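4.2 What people told me about their kitchen tables

I'd planned to spend this part of the paper on the diary data, and I'll get to it, but the tables kept barging in. When I started the interviews in Drastness I had a nice tidy list of prompts about meals (who cooks, who eats when, what happens on a Monday when the shop is shut) and within a few minutes nearly everybody had wandered off to talk about the thing we were sitting at. Where it came from, who had wanted to get rid of it, which end was the cold end. I gave in and let them talk.

So, the numbers first. We had 3,706 diary entries from the Drastness and Jivholm households, and 378 of them mention the table by name, as it were, and not just as somewhere a plate was put down. I coded all of those by hand over one long July, then handed 100 of them to Lorcan Keogh to code blind. We disagreed mostly about homework. Lorcan wanted homework to be its own category and I had lumped it in with "work brought home", and having read his notes I think he was right, so the figures in this section use his version.

The thing that surprised me most was how often people wrote about a table as a timetable. One woman in Jivholm had the whole day worked out: letters before eight, sewing until the children came in, then everything swept off for tea. Her husband kept a separate diary and his version of the same day doesn't mention the sewing at all! Lo Presti's earlier work on shared rooms would call this a layered surface, and I do like the phrase, though I find it makes the whole business sound calmer than it is. People were cross about their tables. They were cross about crumbs in the sewing and pins in the butter, and somebody else's post left out for days.

I should say something here about Gualtiero Lo Presti's objection to my sample, which he made kindly and at some length when I showed him a draft. His worry is that families who agree to keep a diary are families who already sit down together. I can't rule that out. What I can say is that 3 of the households had no table big enough for everyone, and those three wrote more about eating together than almost anybody else, with trays, laps and the bottom stair all turning up regularly.

Material came up too, more than I'd bargained for. Bare wood was talked about as a sort of household record (rings, burns, the place where a child leaned too hard on a compass), and people who'd covered theirs with oilcloth would lift the corner to show me what was underneath. I heard the word "marked" used fondly again and again, and I've kept it as a code for that reason. Pale wood seemed to bring out the most of this talk.

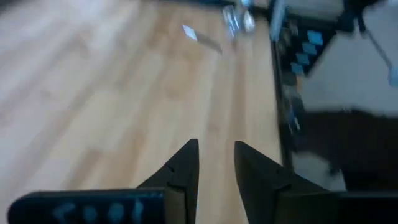 Figure 6. Light wood behind two dark, tapering fingers.

Sanding split people down the middle. The Leclerc family had sanded theirs back and regretted it, all except the grandmother, who said she'd been wanting to see the back of those rings for years. Others had been meaning to do it for so long that the meaning-to had become part of the story. I've put the longer extracts in the appendix, along with the Landus interviews, which I did too late to code properly and which I've only dipped into here and there in section 5.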